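Rent the Arm, Keep the Bench
By Brynhildur Juhl

My lab manager, Mikkel Zoëga, has wanted a plate-handling robot for as long as I've known him, and this October he finally got me to sit through the Flikmont demo. Flikmont doesn't sell you the arm. Norðdahl, the company behind it, rents it by the month, and before you sign anything they build your bench in simulation and let you watch the moves from the gripper's own point of view. I went in grumpy and came out, well, a good deal less grumpy.
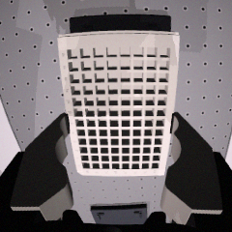 What won me over was how dull the whole thing was. I have sat through so many sales videos with swooping music and blue lights, and I wanted to know one thing – does it treat a 96-well plate the way a careful person would? With the simulated bench you can stop, go back, look at the fingers and argue about it over coffee, which Mikkel and I did until well past five.

I do have complaints. The basic plan gives you 522 simulated runs a month and the next one up gives you 817, and I can't for the life of me see why a small lab should have to worry about either number. Practice ought to be free! You pay for the arm, after all, and a customer who has rehearsed properly is going to call the help desk a lot less.
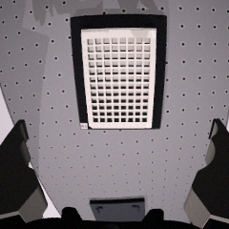
Then there's the matter of trust. A rendered bench never has a sticky seal or a warped plate on it, and ours has both most mornings. I'd want 2 weeks with the real arm before I let it near anything we couldn't replace, and I'd ask Norðdahl to put that in the contract. Still, I told Mikkel to go ahead and get the quote – he'd already asked for it, of course.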